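Início Sobre Arquivo Projetos Contato

Semestre de simulação: o que fizemos na disciplina de robótica

28 de fevereiro de 2021

O semestre de robótica acabou e fiquei devendo um texto sobre o projeto. Algumas pessoas que vão cursar a disciplina agora me escreveram perguntando como foi fazer tudo à distância, então vou contar na ordem em que as coisas aconteceram, com os problemas incluídos.

O projeto final se chamava Plamby. O nome veio do grupo do semestre anterior e ninguém quis trocar. A tarefa era programar um braço robótico para pegar objetos dentro de uma sala mobiliada e levá-los para outro ponto sem bater em nada. Começamos em setembro. Com o laboratório fechado, tudo foi feito em simulação, cada um na sua casa, com um repositório comum e uma reunião por semana.

Éramos quatro no grupo. Dois ficaram com o planejamento de trajetória, uma colega com a montagem das cenas e eu com a parte da preensão, ou seja, decidir onde a garra fecha, com que orientação e em que momento.

O computador

Meu notebook tem 8 GB de memória e placa de vídeo integrada. A simulação abria, mas andava em câmera lenta. Passei as duas primeiras semanas achando que meu código estava errado, quando o problema era o passo de tempo da física, que eu tinha deixado pequeno demais. Depois de ajustar isso e desligar parte das sombras durante os testes, ficou utilizável. Eu só ligava a renderização completa para gerar as imagens do relatório.

A faculdade liberou acesso a um servidor, o Netwood, com fila de uso. Na prática, cada grupo conseguia uma janela de algumas horas por noite. Deixávamos os testes em lote para essa janela e o resto era feito nas máquinas de casa. Quem for usar: salve os resultados parciais em arquivo. Perdemos uma noite inteira porque o script só gravava no fim e a sessão caiu antes.

As cenas

A sala era montada a partir de um arquivo de configuração. Havia móveis fixos e móveis que mudavam de lugar a cada rodada. As cadeiras foram o que mais deu trabalho. Uma mesa é fácil de aproximar por uma caixa. Uma cadeira com encosto de ripas tem vãos, e se a malha de colisão for simplificada demais o planejador trata o encosto como uma parede inteira. Se for detalhada demais, cada verificação de colisão fica cara. Ficamos num meio-termo: uma caixa para o assento, uma para cada ripa e um cilindro para cada perna.

Outro ponto chato foi a escala. Os modelos vinham de fontes diferentes e alguns estavam em milímetros. Na primeira vez que carregamos uma estante, ela ficou mil vezes maior do que devia e a câmera nasceu dentro de uma prateleira. A tela ficou toda marrom e levamos um bom tempo para entender o motivo.

A preensão

Para pegar um objeto, o braço precisa de uma pose de aproximação, uma pose de fechamento e uma de retirada. Comecei com a aproximação sempre por cima, com os dedos apontados para o chão. É a mais simples e resolve bem blocos e latas. Com peças de formato irregular, mais estreitas no meio do que nas pontas, os dedos fechavam num lugar ruim e a peça girava assim que saía do apoio.

Tentei três coisas. A primeira foi aumentar o atrito dos dedos. Melhorou os números, mas com um valor que não existe em material nenhum, e o professor pediu para voltar atrás. A segunda foi fechar a garra mais devagar, com um limite de força. Essa ficou. A terceira foi calcular o centro de massa do objeto e escolher o ponto de contato acima dele, o mais perto possível da vertical. Essa também ficou e foi a que mais ajudou.

Rodamos um lote de 1.000 tentativas no Netwood, com objetos e posições sorteados. Em 686 delas o objeto chegou ao destino. Nas outras, a maior parte foi objeto que escorregou, depois vinham as trajetórias não encontradas dentro do tempo limite, e por último as colisões com móveis. O limite de tempo do planejador era de 15 segundos por tentativa. Com um limite maior o resultado provavelmente subiria um pouco, mas a janela do servidor não dava.

Não é um resultado excelente. Outro grupo, o do projeto Wusach, teve uma taxa melhor usando menos objetos e uma sala mais vazia. O professor comentou que as duas escolhas eram válidas desde que o relatório dissesse claramente o que foi testado.

O relatório

O relatório ficou com 29 páginas, contando os apêndices. Escrevemos tarde demais. Minha recomendação para quem vai começar é escrever a seção de método enquanto o código ainda está fresco. Tive que reler meus próprios commits para lembrar por que uma constante valia 0,04. Era a folga entre a garra e o objeto na aproximação, em metros, e não estava comentada em lugar nenhum.

Também vale combinar cedo a convenção dos eixos. Metade do grupo trabalhava com Z para cima e metade com Y para cima, e cada integração exigia uma rotação extra. No fim havia duas rotações que se cancelavam e ninguém tinha coragem de apagar.

O que faria diferente

Começaria com dois objetos só e a sala vazia até o ciclo completo funcionar. Guardaria a semente aleatória de cada tentativa desde o primeiro dia, para poder repetir as falhas. E faria um visualizador simples para rever uma tentativa parada em qualquer instante. Só fizemos isso na reta final, e foi quando os erros de contato começaram a fazer sentido, porque dava para girar a câmera e ver a posição dos dedos em relação à peça.

A imagem abaixo é uma das nossas renderizações, com o braço segurando uma peça preta logo acima do piso e as cadeiras ao fundo.
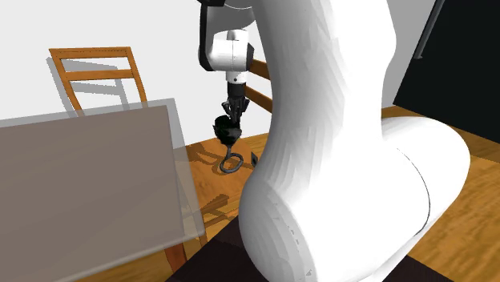 Próximos passos

O código do Plamby continua no repositório da turma. Quero refazer a escolha do ponto de contato usando a malha do objeto inteira, e depois testar aproximações laterais. Se der certo, escrevo outro texto com os números novos.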